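5.3 When the fingers close too early

Of all the faults we met while gathering demonstrations with the hand-held gripper, the one that cost us the most time was also the least dramatic. The logged finger width and the camera picture drifted apart. A session would begin with the two in good agreement, and then, at some point we could rarely name while it was happening, the log would begin to run ahead of the fingers. By the end of a bad session the record said the fingers were closing on a box while the video still showed them standing well open over it.

It may help to say how we first came across this, as we were slow to see it. Wichai Wiriya had trained an early policy on the tabletop pick-up task and was trying it out on the arm in our Pondthorpe lab. The arm came down nicely over a small carton, paused, closed on nothing, and rose again with an air of complete confidence. We blamed the policy, of course. We spent a good part of December changing learning rates and image crops, and we even repainted the inside of the light box (which did no harm, and the lab looks better for it). Only when Wichai sat down one evening with the raw demonstrations, playing the video beside the width signal, did we find that the policy was copying its teachers very faithfully. The closing motion in the log came too soon in the training data as well.

We then went back over the whole Prasertsri set, 1000 demonstrations in all, and compared the two signals by hand. The fault was present in 105 of them. Most came from the tabletop tasks with small boxed goods, where the operator works close to the surface and opens and closes the fingers many times in a row. A view of the kind we reviewed is given in Figure 4.

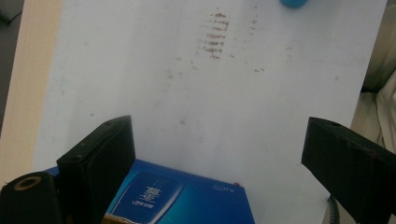
Figure 4. View from the hand-held gripper during tabletop work. The fingers are open, with a blue box between and partly beneath them on a white surface.

The cause, once we had taken one of the grippers apart, was a small coupling between the trigger and the width sensor. Its set screw had been tightened on the bench and then never checked again, and under repeated use it let the sensor shaft creep a little with every hard squeeze. One squeeze made no difference that we could measure. After about 75 of them the error was large enough to matter to a policy that has to decide when to close. The creep was always in the same direction, so it never averaged out, and the zeroing step at the start of each session hid it very well by putting everything right again just before we looked.

We made two changes. The coupling was replaced with a clamped one, and the Zallura logging software now asks the operator to open the fingers fully between demonstrations, so that the open reading can be compared with the one taken at the start. If the two disagree, the recording stops and a tone sounds. Our operators found the tone very annoying at first and we have since made it softer, though we kept the stop.

The affected demonstrations were a harder question. We had hoped to repair them by estimating the width from the video, and for many this went well enough, but where a finger ran out of the picture the estimate was poor, and we were uneasy about mixing good labels with guessed ones. In the end we left all of them out of the training set and kept them in a separate folder, which is released with the rest under the name Pravano. Readers who want to try their own repair are very welcome to it, and we would be glad to hear how they get on. The policies reported in Section 6 were all trained after this cleaning, and the early run that sent us looking is not included in any of the tables.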